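Pulasen Bench Arm Kit – what you get, and what we would check before buying one
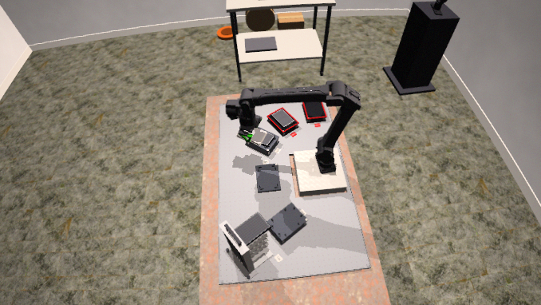

2 min read

Pulasen is a six-joint arm kit for people building a drive-sorting bench at home or in a shared workshop. We stock it, we built one at our Drunasmont workshop, and we have some doubts about it. Both halves are on this page.

The layout we work from is a simulation of the bench: the black arm on its square off-white platform at the right side of the mat, with drive-like units, a tray and a rack fixture set out within the table area. Build this layout in software first. Moving a platform on a screen is free, and the bolt holes in your tabletop are permanent.

What's in the box

Arm, assembled to the elbow. The wrist and gripper go on last.
Mounting platform with 16 bolts. You supply the drill.
Power supply and emergency stop on a 9-foot cable.
Scene files for the simulator, including table, mat and fixtures.
Printed manual, 147 pages, of which the wiring chapter is the good one.

What's not in the box

The table, the mat, the drives and the rack. The scene files show all of these and the old Pulasen leaflet was vague on the point, so we get asked a lot. If you want a ready-made fixture set, Vidmar sells one that fits the same mat. We found its rack slots tight and filed ours.

Claims we tested

"Assembles in an evening." Ours took two people a weekend, and one of them had done it before.

"Simulation matches reality." Partly. Reach and joint limits carried over well. Grip did not. Several of the parts in the layout sit at an angle to the mat, and on screen the gripper closes on a turned part without complaint. On the bench the same move pushed the part sideways until we slowed the approach to 60 percent and softened the fingers with tape. The simulator's friction values look optimistic to us, and the maker has not said where they came from.

"No programming needed." True for the demo. Anything else means editing a text file, and the error messages are poor.

Space

Leave room behind the arm as well as in front of it. The long upper link sweeps farther than the gripper does, and a shelf at the far end of the table is easy to hit at elbow height. Parviz Mirzaei, who runs our bench, keeps his stop button at the near corner – we would copy that.

Software

Ships with Lastlow 9. An update is promised for December. We would not buy on the strength of it.

Returns

Unopened kits only. Once the platform has been bolted down we can exchange faulty joints but not refund the kit.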